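Threads > Modton > Home & Kitchen

1/ Coaster thread, as promised. I have too many and I'm not sorry!

2/ The pink tray is my favorite thing in the lineup — low rim, rounded corners, cream mug looks so good with it. 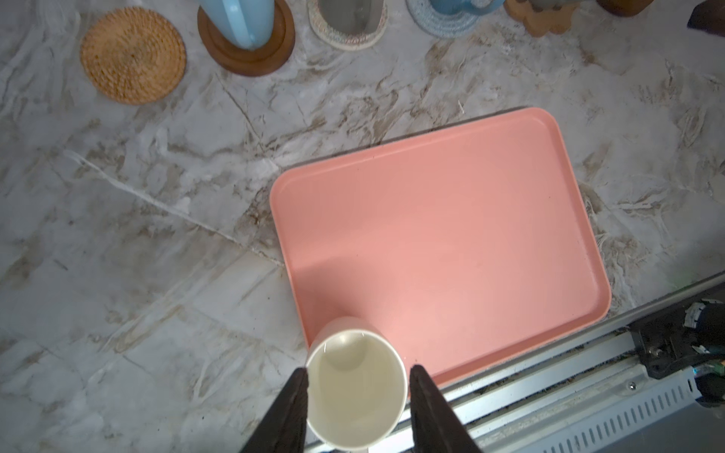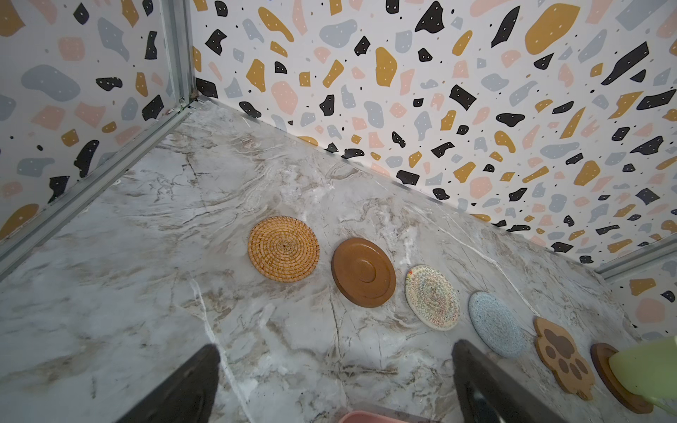
3/ Ranking time

Paw print wins. Obviously. Then the woven rattan one (I would buy 2 more), then the cream one with the zigzag stitching.

4/ The glossy caramel one is pretty but I keep reaching for the soft ones — the pale blue-gray mat especially.

5/ Someone asked about the terrazzo wallpaper: mustard, black and dusty pink, ordered from Enriquez back in August. Still love it with the marble pattern.

We use cookies to improve your visit. Accept | Settings

Contact | © Modton | Back to top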